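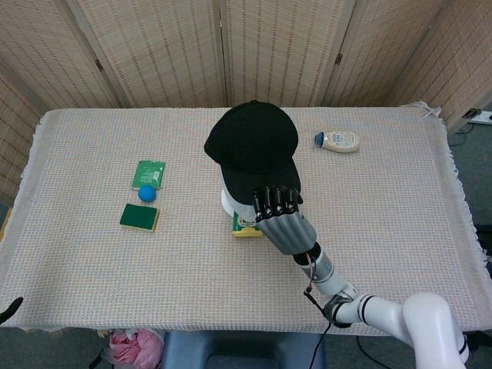 Student Projects / Robotics Club

Clearing the Table: Our Spring Report
Written by Eleni Radulović for the Ukau team

When we signed up for the table clearing project in March, most of us thought the hard part would be the arm. We had spent the whole fall on wheels and line sensors, and a real arm with a real hand on the end of it felt like a very big step up (it was!). As things went on we found that the arm mostly goes where you tell it to. What kept us in the lab until the building closed was the stuff on the table.

Our task was to have the robot pick up household objects one at a time, in any order, from a table nobody had tidied up first. We call our program Varker, after a joke that stopped being funny a long while ago but had already been typed into all the file names. Varker looks at the table, chooses one object, plans a reach, and closes the fingers. Then it starts over.

We began with easy things like a sponge and a small ball, and then we got braver and added a squeeze bottle lying on its side, flat packets, and a black baseball cap. The cap was my idea and I have heard about it ever since. A cap has no good side to grab. The brim bends, the crown caves in, and if it is sitting on top of something else the program has a tough time deciding where the cap stops and the next thing starts. Coming in with the fingers up against the underside worked better for us than pinching the crown from above, so that is the approach we kept.

The tablecloth was another lesson. We chose a pale woven one since it made the darker objects easy to pick out, and it did, but the pale bottle was a headache for weeks. Nevzat Kılıçarslan ended up rewriting the part that finds edges, and after that we had far fewer reaches into plain cloth.

Over the season we logged 602 attempts. Our goal was 600, and the last 2 are there because the person at the keyboard was having a good time and did not want to go home. Of all those attempts, 73 were with the cap, and I can tell you they took up much more than their share of our patience. Anything that slipped out of the hand before it was clear of the table we wrote down as a miss, even when it was close.

If you are joining next year, please write your notes the same day. We lost a good week in the middle trying to work out what "try the other way again" meant, and it was in my own handwriting.

Next we would like to teach Varker to move the top object off a pile before it goes for whatever is underneath. Nevzat has a first version of this going on his laptop, and the settings we used all season are in the Babić folder on the club drive.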